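Lindemann has begun using robot arms to pick mixed household goods at its Nerthorpe returns centre, the company told staff in November. The system, known on site as Zillholm, takes single items out of metal bins and passes them on for sorting.

Until now the work was done by hand at 8 benches, with each person bending over a bin for most of a shift. Under the new arrangement, staff on the picking line will check items, handle refusals and set up the bins. The company said no permanent positions would be cut, although night shift hours will be reduced from the new year.

Soft and oddly shaped goods remain the hardest part of the job. Toys, brushes and clear plastic packs can end up in the same bin, and the arm must choose a grip for each one.
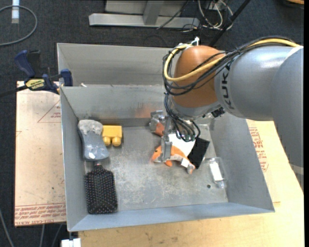
## Training and pay

Shiuli Siriwardena, operations manager at Nerthorpe, said 166 employees would be offered paid training over 6 weeks. Those who complete it will move to a higher pay grade.

"People here know these goods very well, and we need that knowledge at the line," Ms Siriwardena said. "They will decide when an item goes back to a person."

During a trial at the company's Esatwood site, the system handled 3863 items. Staff stepped in most often for flat packaging and for goods lying against the wall of a bin.

Rüdiger Ehlers, who represents employees at both sites, welcomed the training offer but said questions remained over workload – in particular, how many arms one person would be asked to watch. He has also asked for written rules on breaks, as line staff will spend more of the day at a screen.

Talks on the night roster are continuing. An information session for employees and their families will be held in the Nerthorpe canteen on Saturday.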